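Breakfast Arm Update from the Back Bench

Our kitchen arm project has kept a few of us happily busy all October, and I do want to tell you where it stands!
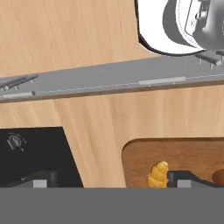

The croissant on its cutting board in our simulated kitchen, with the gripper close by.

Nahom Tamiru has been building the practice kitchen on the shop computer, stovetop and all, so that we can work out the reach before we cut any more metal. Gadisa Gebreyes is printing the real fingers at home - she is on version 2 now, and each one takes her most of an evening, bless her. We've set ourselves 300 practice grabs in the simulator before the Jonia arm gets anywhere near real pastry. If you'd like to help, come by the bench after supper, and bring a 32 mm clamp if you have one to lend.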